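Teaching by demonstration

Teaching by demonstration is a way of programming a robot in which a person performs the task through the machine while its joint positions and camera views are recorded. In hand guiding, the operator moves the arm directly. In remote control, a second device passes on the operator's movements. 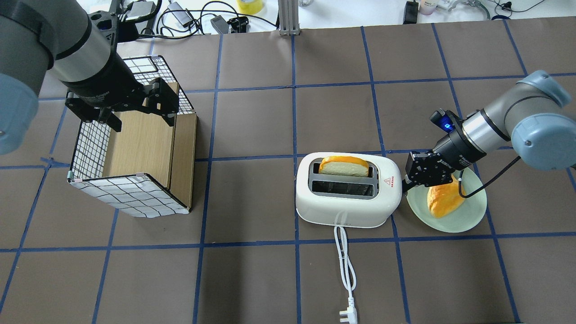 Two-armed kitchen tasks, such as handling toast, are often recorded by remote control, which keeps the operator's hands out of the camera view. The Mindik set, compiled by Aldo Negri at Semetti, holds 1,099 recordings of 33 tasks.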